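SND 2: Recording Small Objects on a Hard Surface
Handout for Unit 4
Notes by Sandamali Abeysekara, revised 7/1/24

Read before the practical. The Unit 3 notes on gain setting are assumed and are not repeated.

1. Scope

The unit deals with sounds made by small solid objects when they are put down, slid, tipped or knocked together on a table. Toy blocks, game counters, chess pieces, screws and coins all fall in this group. The sounds are short and quiet. Most of the energy arrives in the first few milliseconds, and what follows is largely the table.

Speech practice does not carry over well. A voice can be raised and a speaker can move closer. A wooden block set down gently has a fixed and low output, and the level cannot be increased without changing the character of the sound.

2. Terms

Contact: the first touch between object and surface.
Settle: any rocking or second touch after the contact.
Body: the part of the sound due to the object itself.
Bed: the part of the sound due to the table and whatever it stands on.
Handling: sound made by whatever holds or releases the object.
Structure path: vibration reaching the microphone through the table and stand.
Air path: sound reaching the microphone through the air.

The last two are confused in nearly every first set of log sheets. If a low thump remains when the microphone is turned away from the object, it is coming by the structure path.

3. Placing the microphone

The starting distance is 40 cm from the base of the stand to the contact point. Students then move the contact point, leaving the stand where it is. Moving the stand alters the distance to the walls as well as the distance to the object, and the two changes cannot be told apart afterwards.

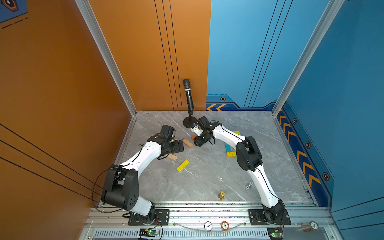 A stand on the same surface as the objects receives both paths at once. The structure path is quicker, as vibration travels faster in most solids than in air, and it shows on the waveform as a low bump just ahead of the main contact. It is worst with a rigid stand and a thin top. The position of the stand also decides the early reflections. With the microphone at the back of the table and close to the orange wall, the direct sound from a block is followed almost at once by its reflection from that side, and the two combine to give dips in the upper range. The dips move when the contact point moves. Compare takes from one contact point only, and mark that point on the plan in the log.

To reduce the structure path, place a soft pad beneath the stand base. Felt is adequate. Foam is softer but lets a tall stand lean, and a leaning stand will creep during a long session. Where the stand can be put on the floor or hung from above, the pad is unnecessary.

4. Choice of objects

Wood. Unpainted blocks give a dry contact with a short body. Paint or varnish adds a faint click at the start. The edge is brighter than the face. Grain direction matters less than students expect.

Plastic. Solid pieces sound close to painted wood. Hollow pieces have a clear pitch, which falls as the piece gets larger. Two hollow pieces of the same moulding will not always match.

Metal. Small screws and cast pieces ring. The ring is high and outlasts the bed, so takes need a longer tail before the recording is stopped. A screw also rolls, and the roll is logged as a separate event.

Counters and chips. Thin discs settle for a long time if dropped flat from any height. Laid down edge first, they give a contact followed by a slap. Edge first is the standard method in this unit. Stacking is covered in Unit 5.

Keep the set mixed. A set of one material teaches very little about the bed, as there is nothing to compare it with. Objects longer than 45 mm are to be handled as large objects and logged on the blue sheet.

5. The surface

Record the bed by itself before any object is used. Tap the top once with a fingertip at the contact point and once near each corner. If the taps differ clearly, the top is unevenly supported and the contact point should be shifted towards whichever position rings least.

Printed or patterned tops say nothing about what lies beneath. A stone pattern may be laid over board, and it will sound like board. Log the top by its tap and not by its appearance. Ustyna Tkachenko's reference takes on the course drive give taps for four common tops.

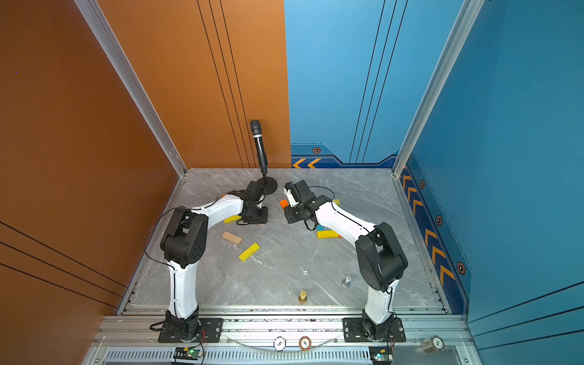

Loose items left on the table during a take are part of the bed. A block lying flat will usually stay silent. One resting on an edge, or touching another, may buzz when a heavier object lands near it. The buzz is faint and often goes unnoticed until the take is raised in level. Either clear the loose items to one side or leave them exactly as they are for the full series. Do not alter the arrangement between takes.

Metal trim and rails fixed to a table can also carry sound. Tap them in the same way as the top and log any that ring.

6. Procedure

Set the stand and measure the distance.
Record the room without contact for 40 seconds.
Record the surface taps.
Record each object at the contact point, 4 takes per object.
Leave 2 seconds of quiet before and after each take.
Repeat the room recording.
Complete the log before anything is moved.

The second room recording is frequently left out. Without it, a fan or a lift that started part way through the session cannot be separated from the bed.

7. Log sheet

Enter the object, its material, the face or edge used, the contact point and the take number. Under material, write only what has been checked. "Metal" is acceptable where the alloy is not known. "Brass" requires a look at the label or the supplier's list.

Colour may be used to tell similar blocks apart, provided that no two in the set share both colour and length. Otherwise put a pencil mark on the underside. Tape is not permitted, as it changes the contact.

8. Common faults

Low bump before contact: structure path. Fit the pad.
Double contact: the object was released at an angle. Retake.
Soft scrape before contact: handling. Release from directly above.
Tail cut short: recording stopped too early, usually with metal.
Takes drifting in tone: the contact point has moved. Check the mark.

9. For the May session

Bring a completed log for one wooden, one plastic and one metal object. Ivan Horobets will collect the sheets at the start. Anyone still without drive access should write to Tamara Chornovol and give their group number.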